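장난감은 다 제자리가 있어야 하나요? 정리 공방 푸르쿠라(Purkura)의 카이수 레흐티넨을 만나고 왔어요

저는 정리 책을 꽤 많이 사는 사람이에요. 읽기도 합니다. 그런데 우리 집 거실 바닥에는 늘 블록이 있고, 소파 밑에는 플라스틱 포도가 있고, 가방 속에서는 공룡 다리 하나가 나와요. 그래서 푸르쿠라에 인터뷰를 청하면서 메일에 이렇게 썼습니다. "취재 반, 상담 반이 될 것 같은데 괜찮을까요?" 답장은 한 줄이었어요. "상담 쪽이 더 재미있어요."

카이수 레흐티넨은 집 안의 작은 물건, 그중에서도 아이 물건을 정리하는 일을 합니다. 큰 옷장이나 팬트리는 거의 맡지 않아요. 한국어를 아주 편하게 하는데, 생각이 잘 안 풀릴 때만 핀란드어로 혼잣말을 합니다. 화요일 오전 열 시에 만나기로 했는데 제가 버스를 반대로 타는 바람에(네, 또요) 열 시 반이 다 되어서야 시작했어요. 차를 따라 주면서도 늦은 얘기는 한마디도 안 하더라고요. 대신 제 에코백을 가리키며 물었습니다.

"그 안에 뭐가 들었는지 다 아세요?"

몰랐어요. 꺼내 보니 영수증, 머리끈, 아이 양말 한 짝, 그리고 뚜껑 없는 풀이 나왔습니다. 인터뷰는 그렇게 시작됐어요.

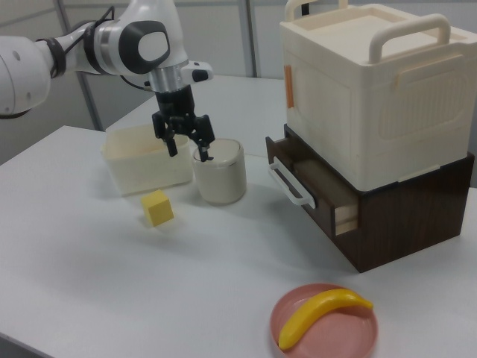
읽는 시간 약 9분

흰 작업대 위에는 뚜껑 없는 네모난 크림색 통과 둥근 뚜껑이 달린 원통형 용기, 그리고 노란 스펀지 큐브가 나와 있고, 오른쪽에는 서랍이 조금 열린 짙은 갈색 나뭇결 수납장이 있어요. 그 위에 손잡이 달린 큰 크림색 수납함이 올라가 있고요. 저는 이런 조합을 보면 제일 먼저 "다 세트로 사야 하나?"부터 생각하는 사람이라, 첫 질문도 그거였습니다.

"아니요, 세트는 나중 문제예요." 카이수가 고개를 저었어요. "사람들은 상자를 먼저 사요. 예쁘니까요. 그다음에 상자에 맞춰서 물건을 넣으려고 해요. 그러면 상자 열 개에 물건이 어정쩡하게 반씩 들어가고, 반은 바닥에 남아요. 저는 처음 가는 집에서는 상자를 못 사게 해요. 2주 동안 있는 걸로만 해 보자고 하죠. 냄비도 괜찮고 신발 상자도 괜찮아요."

냄비요?

"냄비에 블록을 두 달 넣어 둔 집도 있었어요. 아이가 그 냄비를 너무 좋아해서 결국 요리용을 새로 샀대요."

카이수가 정리를 시작한 건 젠다트쿰(Zendatcombe)이라는 작은 동네에서 장난감 대여점 일을 거들 때였대요. 반납된 장난감을 확인하고, 빠진 조각을 찾고, 다시 선반에 올리는 일이었어요. 목록에 올라 있던 품목이 1,673개였는데, 카이수는 이 숫자를 지금도 외우고 있습니다. 매주 금요일 마감 때 장부 맨 아랫줄에 손으로 적어야 했거든요.

"처음엔 종류별로 나눴어요. 자동차, 인형, 퍼즐, 음식 모형. 어른 머리로는 완벽해요. 그런데 반납하는 아이들이 자꾸 바나나를 동물 칸에 넣는 거예요. 원숭이 옆에요. 제가 매번 빼서 음식 칸으로 옮기고, 다음 주에 가 보면 또 원숭이 옆에 있고요. 한 계절을 그러다가 제가 졌어요. 바나나 칸을 원숭이 옆으로 옮겼죠."

그랬더니요?

"편해졌어요. 제가요."

이 대목에서 저는 우리 집 생각을 했어요. 저는 라벨기를 사서 집 안 모든 통에 이름을 붙인 적이 있거든요. '블록', '탈것', '기타'. 한 달 지나니 전부 '기타'에 들어가 있더라고요. 이 얘기를 했더니 카이수가 찻잔을 내려놓고 웃었습니다.

"기타 통은 좋은 통이에요! 다들 기타를 부끄러워하는데, 저는 어느 집에나 하나는 둬요. 대신 크면 안 돼요. 두 손으로 들 수 있는 크기까지만. 그게 차면 그날 비우는 거예요. 큰 기타 통은 그냥 창고예요."

뚜껑 얘기도 한참 했습니다. 저는 먼지가 걱정돼서 무조건 뚜껑 있는 걸 사는 편인데, 카이수는 매일 쓰는 통에는 뚜껑을 안 씌운대요.

"뚜껑은 동작 하나를 더하는 거예요. 열고, 넣고, 닫고. 어른한테는 별거 아니지만 네 살한테는 뚜껑을 어디에 내려놓을지도 일이에요. 그래서 매일 노는 건 열린 통, 가끔 노는 건 뚜껑 있는 통, 계절에 한 번 노는 건 손잡이 있는 큰 통에 넣어서 위로 올려요. 저는 이걸 세 층이라고 부르는데 꼭 위아래로 쌓으라는 뜻은 아니고요. 손이 가는 순서예요."

먼지는 어떡하죠, 하고 제가 끈질기게 물었어요. (저한테는 중요한 문제예요.)

"매일 만지는 물건에는 먼지가 안 앉아요. 먼지가 앉았으면 매일 쓰는 게 아니었던 거고, 그럼 뚜껑 있는 데로 보내면 돼요. 먼지가 알려 주는 거예요."

이 말은 집에 와서 바로 써먹었습니다. 창가 바구니를 손가락으로 쓱 훑어 봤더니... 네, 그 바구니는 지금 장롱 위에 있어요.

서랍에 대해서는 의견이 꽤 강했어요. 장난감을 서랍에 넣는 건 웬만하면 말린다고 해요. 깊은 서랍은 특히요.

"서랍은 위에서만 보이잖아요. 게다가 아이들은 서랍을 끝까지 안 열어요. 반만 열고 손을 넣어서 잡히는 걸 꺼내요. 그러니까 앞쪽 절반만 쓰는 서랍이 되는 거죠. 뒤쪽에 있는 건 이사할 때 만나요. 꼭 서랍을 쓰고 싶으면 앞에는 작은 것, 뒤에는 길쭉한 것. 길쭉한 건 손끝에 걸리니까요. 그리고 손잡이가 손에 잘 잡히는지 보세요. 저는 어른이 장갑을 끼고 열어 보는 걸로 시험해요. 장갑 끼고 쉽게 열리면 아이 손으로도 열려요."

가구 얘기가 나온 김에, 가게를 하나만 추천해 달라고 졸랐어요. 카이수는 한참 망설이다가 유하스(Juhász)라는 목공소 이름을 댔습니다. 상자를 짜 주는 곳인데, 주문이 밀려서 12월은 되어야 받을 수 있을 거래요. 제일 작은 상자 높이가 198밀리미터고, 그 위 크기가 217밀리미터라고 줄자도 없이 말하길래 제가 좀 놀랐더니 이러더라고요. "그 차이 때문에 선반을 한 번 다시 달았거든요. 그럼 안 잊어버려요." 차이라고 해 봐야 손가락 한 마디도 안 되는데, 그 한 마디 때문에 상자가 안 들어갔다고 합니다. 저도 식기세척기 밑에 뭘 넣으려다 똑같은 일을 겪어 봐서 이건 정말 남 얘기 같지 않았어요!

차를 한 번 더 우리는 동안 저는 제일 묻고 싶었던 걸 물었습니다. 아이가 정리를 안 하면 어떻게 해요?

"'정리해'라고 하세요?"

네.

"그건 너무 큰 말이에요. 어른도 상사가 와서 '일해'라고 하면 어디서부터 할지 모르잖아요. 저는 물건 하나하고 자리 하나만 말해요. '보라색은 통에.' 끝. 그게 들어가면 그다음 걸 말하고요. 세 번쯤 하면 아이가 먼저 말하기 시작해요. '판다는 어디?' 하고요. 그 질문이 나오면 반은 된 거예요."
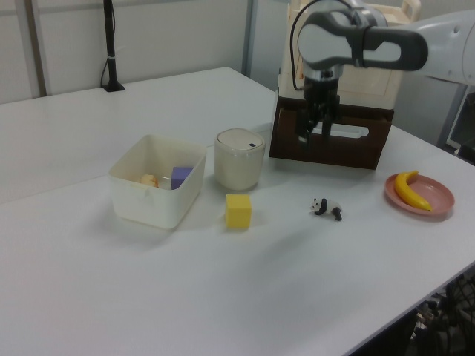

살림 > 정리와 수납

하얀 네모 통에 보라색 큐브와 복숭아색 동그란 것이 함께 들어 있고, 판다는 바나나가 담긴 분홍 접시 옆에 서 있어요. 카이수식으로 말하자면 '보라색은 통에'까지는 된 거죠. 저는 노란 큐브도 당연히 보라색 옆으로 가야 한다고 생각했는데, 그 생각을 입 밖에 내자마자 질문이 돌아왔습니다.

"왜요?"

같은 스펀지 큐브니까요?

"그건 재료로 나눈 거예요. 색으로 나누면 노란 건 바나나하고 짝이 되죠. 장면으로 나누면 판다 밥상이 되고요. 판다가 앉을 의자가 필요하잖아요. 큐브가 의자예요. 다섯 살한테 물어보면 대개 밥상 쪽이에요. 그걸 어른이 와서 큐브 통으로 걷어 가면 아이 입장에서는 식탁 의자를 빼앗긴 거예요."

듣고 나니 좀 미안해졌어요. 제가 지금까지 빼앗은 의자가 몇 개일까요. 인형 이불인 줄 모르고 빨래통에 넣은 손수건도 있고, 소방서인 줄 모르고 분리수거한 상자도 있어요. (그 상자 사건은 아직도 가끔 식탁에서 언급됩니다.)

그럼 놀던 장면을 통째로 남겨 둬야 하느냐고 물었더니, 그건 또 아니래요. 카이수는 접시를 씁니다. 쟁반도 좋고 냄비 뚜껑도 좋고, 하여간 가장자리가 있는 납작한 것.

"접시 위에 올라가는 만큼은 그대로 둬도 돼요. 내일 이어서 놀 수 있게요. 접시 밖에 있는 건 통으로 가고요. 아이가 골라요. 뭐가 접시에 남을지 고르는 데 5분도 걸리는데 그 5분은 기다려야 해요. 저는 그동안 차를 마셔요."

저도 따라 해 봤어요. 첫날 저희 집 접시에는 자동차 세 대와 귤 하나가 올라갔습니다. 진짜 귤이요. 귤은 다음 날 아침에 제가 먹었고, 그 일로 또 한소리 들었습니다.

카이수는 가짜 음식 모형을 유난히 아끼더라고요. 이유를 물으니 대여점 시절부터 제일 많이 없어지는 게 음식이었대요. 주머니에 들어가고, 들고 다니기 좋고, 누구한테 주기도 좋으니까.

"아이들은 음식을 손님한테 줘요. 손님은 그걸 예의상 받아서 어디다 내려놓고요. 그래서 현관이나 화장실 선반에서 나와요. 집에서 음식 모형이 없어졌다고 하시면 저는 마지막으로 다녀간 손님이 어디 앉았는지 물어요. 꽤 잘 찾아요."

세어 본 적도 있느냐고 했더니, 페부마르(Fevumar)라는 어린이 공간의 놀이방을 맡았을 때는 전부 세었다고 합니다. 그쪽에서 목록을 달라고 해서요. 작은 물건이 418개. 나흘 걸렸고, 두 번째 날에 무릎이 나갔고, 그 뒤로는 방석을 가지고 다닌대요.

"세는 건 추천하지 않아요. 집에서는 셀 이유가 없어요. 통에 들어가면 있는 거고, 안 들어가면 많은 거예요. 그 정도면 돼요."

버리는 건요? 정리 인터뷰에서 이걸 안 물을 수는 없잖아요. 카이수는 이 질문을 별로 좋아하지 않는 눈치였지만 대답은 길게 해 줬습니다.

"저는 아이 물건을 제 손으로 안 버려요. 부모님께도 몰래 버리지 말라고 해요. 아이들은 알아요. 석 달 뒤에 갑자기 물어봐요. 대신 쉬게 해요. 손잡이 달린 큰 통 있죠, 거기 넣고 높은 데 올려 두는 거예요. 두 달쯤 지나서 같이 내려요. 그러면 어떤 건 새 장난감처럼 반가워하고, 어떤 건 쳐다보지도 않아요. 쳐다보지 않는 걸 그때 물어봐요. 이건 어디로 갈까? 동생네로 갈까? 그럼 생각보다 쉽게 보내 줘요."

높은 데 올려 두면 꺼내 달라고 조르지 않느냐고 하니까, 조르면 내려 주면 된대요. 그러려고 손잡이가 있는 통을 쓰는 거라고요. 저는 지금껏 손잡이를 장식이라고 생각했는데, 한 손으로 의자 등받이를 잡고 한 손으로 통을 내려 본 사람이라면 그런 생각은 안 하겠죠. 다만 무거운 책이나 나무 블록은 위로 올리지 말라고 두 번이나 강조했어요. 위에는 천 인형, 스펀지, 분장 옷처럼 떨어져도 괜찮은 것만.

열두 시가 가까워지자 카이수가 시계를 봤습니다. 오후에 방문할 집이 있대요. 쌍둥이네 집인데 통을 두 개씩 둘지 하나만 둘지를 두고 부모님 의견이 갈린다고 해요. 카이수 생각은 어느 쪽이냐고 물었어요.

"통은 하나, 접시는 둘이요. 그런데 오늘 가서 바뀔 수도 있어요. 쌍둥이가 정하겠죠."

짐을 챙기려고 에코백을 드는데 카이수가 작은 봉투를 하나 줬어요. 영수증만 넣으래요. 머리끈은 손목에 끼우고, 양말은 집에 가자마자 빨래통에 넣고, 뚜껑 없는 풀은 어떻게 할까 둘이 잠깐 들여다봤습니다. 눌러 보니 딱딱했어요.

"이건 버려도 돼요." 카이수가 말했습니다. 그날 제가 들은 유일한 '버리세요'였어요.

푸르쿠라 방문 상담은 평일에만 받고, 첫 상담 전에는 집을 치우지 말아 달라고 합니다. 사진도 미리 안 보내도 된대요. 저는 다음 달로 예약했고, 소파 밑 포도는 그때까지 그대로 두기로 했어요.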